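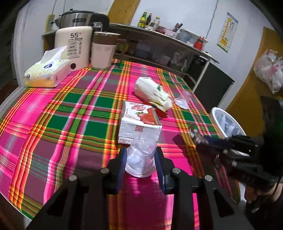 Most equipment budgets for manipulation work get the order of spending wrong. The arm is priced first, because it is the largest line and the one the vendor will quote by Friday. Data collection goes in near the bottom as "labor and consumables," with a number someone remembered from the last proposal. My argument is that hand-held grippers and the hours of the people who use them should be planned first, and the arm should wait until that plan is complete.

The usual objection is that hand-held units are cheap and therefore need little planning. The unit price is low compared with an arm. The cost of ownership is a different figure. At Marikar we bought 2 units for the first round and treated them as tools, like screwdrivers. They are instruments. Each one has pads that wear, pivots that loosen, and a camera mount that shifts when the unit is dropped. A pad change alters grip friction, and the sessions recorded before and after it should be logged as separate conditions. We had no line for pads, no line for recalibration, and no spare unit. When one gripper went back to Grestine for a new linkage, two-handed collection stopped until it returned.

The second round was planned by Nimal Sultana, who started from sessions and worked back to hardware. Her sheet assumed 224 sessions at 40 minutes each. From that she derived operator hours, pad sets, storage, and the number of units that had to be working at any one time. The purchase request came out of the last column. It asked for less hardware than the engineers wanted and considerably more paid time. It was approved in May with one change, to the storage tier.

I would apply the same method to the site budget. There is a habit of paying for a clean test bench, with matte gray surfaces and a fixed set of objects, and calling it the environment. A bench is useful for checking calibration. As a place to collect training data it is expensive per unit of variety. An ordinary room with a plaid tablecloth, a clear plastic cup, a strawberry-printed carton and crowded shelves supplies pattern, glare and clutter without a purchase order. Transparent items deserve particular attention here. They are hard to segment, they show highlights that move with the camera, and they cost almost nothing. A budget that pays for a large set of molded test objects and has no line for clear cups has been written from a catalog.

Rooms do carry costs. Access has to be scheduled. Consent forms have to cover hands and anything personal on the shelves. Travel time is paid time, and it is the item most often left out. In our second round, 89 sessions were in places other than our own building, and the travel line was still short. I would now set it after a trial week at the real sites and leave it blank until then.

There is a fair case against all this. Arms have long lead times, and a team that waits may have a dataset and nothing to run it on. Grant periods also end, and unspent capital is lost. Where the lead time is the binding constraint, order the arm early and accept the risk of a mismatch in jaw width or reach. The mismatch should then be written down as a cost. On our Bravelel order it was not, and the adapter plates and the engineer's time to fit them were charged to general maintenance, where they made the arm look cheaper than it was.

Software is the remaining item. We license Gredo for trajectory review by the seat. Seats were bought for the engineers and none for the operators, so operators could not look at their own rejected takes and repeated the same faults in later sessions. Two extra seats would have cost less than the repeated sessions did. I have asked for them in the next request, along with a spare gripper and a separate line for pads.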